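Binbridge Supper Club, minutes, 31 May 2023

Right, I'm on minutes again, so forgive the spelling! We started late as the bread at Delis had only just come out.

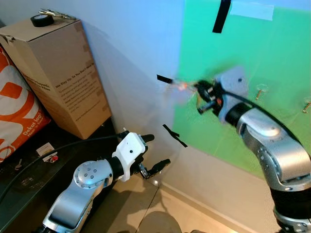 April's minutes were agreed, and we've got £205 in the kitty (I'd guessed far less).

1. Summer supper. Doolan can seat 31 of us and wants a £50 deposit. Agreed, with two votes against from the curry lot.

2. Wine. We're bringing our own, and I'm sorting the glasses.
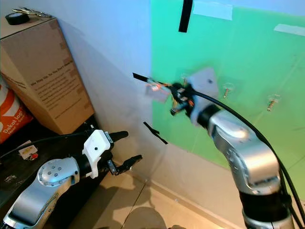

3. Zodgate food fair. We'll do the pies again, but with more gravy this time, please!

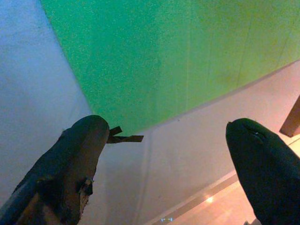 Green panel, May meeting

2 comments | 50 shares
Contact us | Back to top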